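Idun Söderlund
November 29, 2023

Spent most of this month collecting demonstrations in simulation for Mimen. I was the grumpy one when we planned it and I am still fairly grumpy, so a thread.

The pitch from Orellana, who are paying for part of this: simulated demos are free. You build the room once, you drive the arm with a controller, you save everything, you train. Free is doing a lot of work in that sentence.

Someone still has to sit there and drive. For three weeks that was me and Ruben Cuypers, in shifts, with Gudrun Nyberg checking the recordings at the other end. Nothing about Gudrun's hours was free.

The task is as dull as it gets. Small objects on a mat, one arm, two fingers. Go to the one you were told to go to, close on it, lift it, put it down where the instruction says. I'd still fail a third of the new drivers on it.

We logged 615 episodes. That's the figure that went on the slide. Gudrun went through all of them in Brato and passed 91 as clean. That figure did not go on the slide until she asked why. 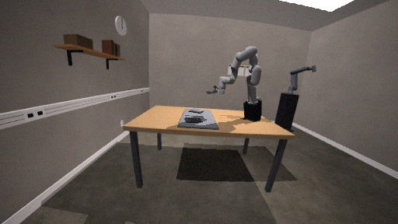

Arm up over the table, both objects still on the tray.

What "clean" means took longer to agree on than the whole room took to build. My version: the driver goes where they meant to go, doesn't dither, doesn't shove the object along the mat and then pick it up from its new spot as if that was the plan.

Ruben's version lets the shoving in. His argument is that people shove things too, and a policy that has only ever seen perfect approaches falls apart the first time it misses by a finger's width. Annoyingly, I think he's half right.

The half I don't buy: a recovery is useful if the driver meant to recover. A lot of ours are me drifting off because the depth is hard to judge on a flat monitor, then wiggling until something touched. I know what I was thinking in those and it wasn't a strategy.

A learner copying that will learn to wiggle. We know because the first one did. It wiggled beautifully, high above the mat, for the whole time limit.

Side note on start poses. Early on, every episode began with the arm parked in the same position, because resetting to it was one key. All those first approaches look the same. You could probably have fit them with a ruler.

Frøydis Torvik pointed this out in the second week and I got defensive and then I changed it. The start pose is randomized now. We kept the old episodes in the 615, which I argued against, and lost.

On looks. I keep hearing that Kidia renders are "close enough to real." To whom? There's a wall clock in there, a shelf with stuff on it, baseboards, sockets in a strip along the wall. Very homey. I have no evidence that any of it helps and neither does the person who modeled it.

The theory is that background clutter keeps the policy from latching onto a blank wall. Fine. Then vary it. If the same shelf hangs in the same place in every episode, you've just given it a nicer thing to latch onto.

The shadows worry me more. A big arm throws a big shadow over the table, and in simulation that shadow is perfectly obedient. Move the gripper, the shadow moves the same way, every single time, with one light that never gets switched off by a colleague leaving the room.

My bet is that the policy reads the shadow as a depth cue, at least partly. I'd do the same if I were it. I do the same when I'm driving! Half my approaches are me watching the shadow on the mat and ignoring the fingers.
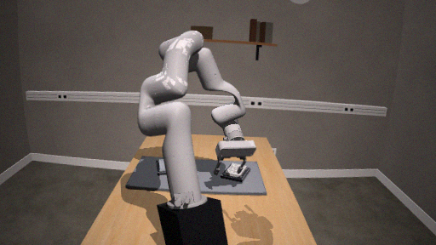 Fingers apart at the square one. The other is mostly behind the arm.

Which brings me to occlusion, my real complaint. Look where that second object has gone. If the instruction had been to fetch that one, what exactly is the camera supposed to contribute? A pale bit of top and some dark edge.

The driver may have a second view to switch to. The learner gets whatever we decided to save. If those two aren't the same, you're recording a person acting on information the model never receives, and then scolding the model for being vague.

We had this wrong for the first 40 episodes. I flipped between views while driving and only one of them was written to disk. Gudrun caught it when she couldn't work out how I'd known where to go. They're out of the set, and I would like them out of my memory too.

Ingvild Lunde asked me on a call why we don't just script the grasps. The simulator knows where every object is. A planner could churn out thousands overnight with no wrists involved.

It's a fair question and I don't have a knockout answer. Scripted episodes are smooth and plentiful, and they all solve the problem the way the script's author would. Human ones are messy, slow to make, and disagree with each other. Which mess do you want? I'd like to see that comparison run before anyone orders more driving shifts.

So far what we have is a policy trained on the clean set that does a decent job on layouts resembling the clean set. I was shown a reel of it. I asked for the runs that weren't in the reel and was told they were being organized.

Things I'd ask of anybody showing you results like ours, including us:
How many episodes were recorded, and how many were used?
Who decided, and did they also do the driving?
Did the driver see anything the model didn't?
Were the test layouts made by the same person who made the training ones? (Ours were. By me. On the same afternoon.)

I'm not saying stop. Being able to reset a table with one key is wonderful, and I've swept enough real parts off real floors to mean that. I just want the word "free" off the slide, and I want the discarded episodes kept somewhere people can look at them.

Next up: Frøydis is making a set of test layouts that Ruben and I don't get to see. I've asked her to be mean about it. Objects tucked in behind the arm, light from the wrong side, a different shelf.

Replies are open. If you've trained on driver mistakes on purpose and it helped, I would like numbers, please, and the reel with the bad runs left in.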